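Home Issues Current Archive Submit About Search

4. The kitchen table as a site of municipal recycling policy

Councils write about sorting as though it happened at the curb. In Jenville it happens on whatever flat surface is nearest, and it is argued over there as well.
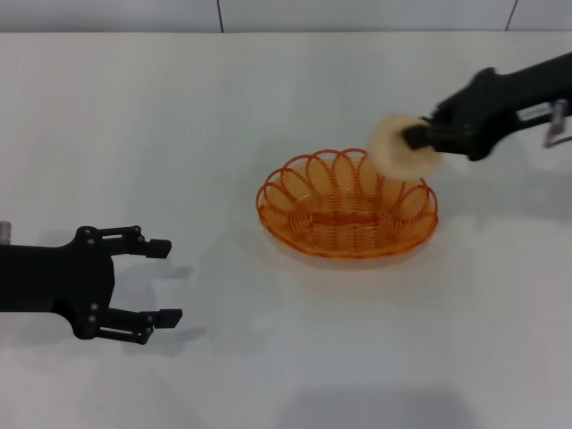 Figure 4. Tabletop with a single basket near its centre.

Chantal Campbell objected that our first survey asked which bin people used and never which rule they thought they were obeying, and that in her building there were at least two rules about yogurt lids alone. We rewrote the survey. Of the 1,858 households approached in February, 171 returned it, a response rate we prefer to call selective.

Forty of those respondents agreed to a follow-up interview. Most could recite the town's slogan. Fewer could say whether a pizza box was paper, compost or, as one man in Beaulieu Court put it, a moral question. The neighbouring town of Grevumport, which has the same hauler and a different leaflet, produced the same confusion in a nicer font.

Grewal (personal communication) suggests that residents settle such matters by household seniority. Our interviews bear her out: the person who had lived longest at the address usually decided, and was usually working from a leaflet that had been withdrawn. The current leaflet was typically on the fridge, under a takeout menu.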